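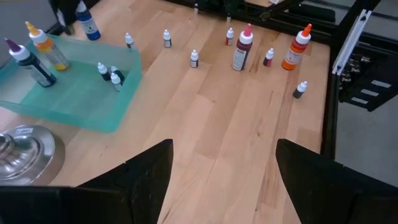
Does it matter where a shared bench keeps its small bottles? It matters mostly at the end of the day, when somebody who didn't take them out has to put them away.

Figure 1. Squeeze bottles and dropper bottles on the butcher-block table, some in the teal tray and some still out on the wood.

3.2 Trays and strays

I went into this part of the study thinking people were just messy, and I was wrong about that (or at least I was too grumpy about it). We logged 1416 put-aways at the Cunitz workroom, and the tall squeeze bottles mostly went home without any fuss. They're easy to grab, and a purple or yellow-orange nozzle is easy to spot from across the room. The little droppers are another story! In Figure 1 the ones outside the tray all have the same sort of white cap and white label, and when I tidy a table like that I have to pick each one up and read it - which is slow, and a bit boring.

We use cookies to improve your reading experience. Manage preferences | Accept all

Liepiņa argued for deeper boxes with a slot per bottle. We tried those in August and people hated them, me included. A shallow tray lets you lean things in at any angle, so bottles do tip over and crowd together, but they get in there. Bulent, who ran the second set of sessions, allowed 25 minutes for each cleanup and found that the droppers took up most of it. Ilze Kazlauskienė then suggested colored dots on the caps, and we tested that over the last 900 put-aways. I liked the dots a lot - I still mixed up the two greens, though, and so did Bulent. The sorting times with and without dots are in the next section.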